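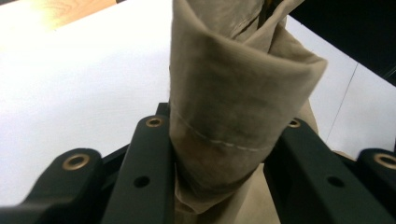
Soft gray-beige cloth, rolled and folded over at the top

Going to my first pro golf tournament, what do I need to know?
Posted by Mamta Pathak, 2024-04-06

Hi everyone! My brother-in-law got us grounds passes for the Plasier Open at Wurcombe and I've never been to a golf event in my life. I play a little (badly) but I've only ever watched on TV, and I have so many questions. Is it better to pick one spot and stay there all day, or follow a group around? We're going for the second round. I'd love to see the big names, but I'm 5'2" and I don't want to spend the whole day looking at the back of somebody's shirt.

Also, how strict are they about phones? And is the walking hard? My knees are okay but not great. The website has a course map and a parking page and that's it, so I'm kind of guessing at everything else.

Chiến Khổng
I've been to this one 4 times, so I'll try to cover it. The walking is the part that surprises people. Wurcombe is hilly on the back nine, and the climb from the 12th green up to the 13th tee is steep enough that I stop halfway and pretend to look at the view. If your knees bother you, stick to the front. You can see a ton from the bank behind the par-3 6th, and it's a slope, so being short won't matter much. Get there before the first groups come through and sit down near the rope.

What I do is follow one group early, while it's quiet, and then park myself somewhere after lunch. Don't pick the star group to follow! Everybody else does, and you'll be ten deep by the 2nd hole. Pick the group right in front of them. You get great views, and then you just stay put for a few minutes and the famous guys walk right up to you.

Phones were allowed last year, but on silent, and no video near the tees. A marshal got pretty sharp with me over it – fair enough, I forgot. Check the rules again before you go. The food line by the Doãn stand holds 300 people at noon, or it feels that way, so eat early.

prirkard_pete
bring sunscreen and a hat. parking is a long way out, take the shuttle

Linnet74
Agree with most of what Chiến said, but I'd go the other way on the star group, at least for a couple of holes. I waited 2 years to see my favorite player in person and I'd have been crushed to only catch him once from a hill. Walk one hole ahead of them and you can usually get on the rope by the green. Practice range first thing is good too. You're really close, you can hear them chatting with their caddies, and there are bleachers, so your height won't be a problem. I stayed there for an hour and nearly missed the tee time I came for.

Wear shoes you've already broken in. I bought new ones in January for a different event and still have the mark on my heel.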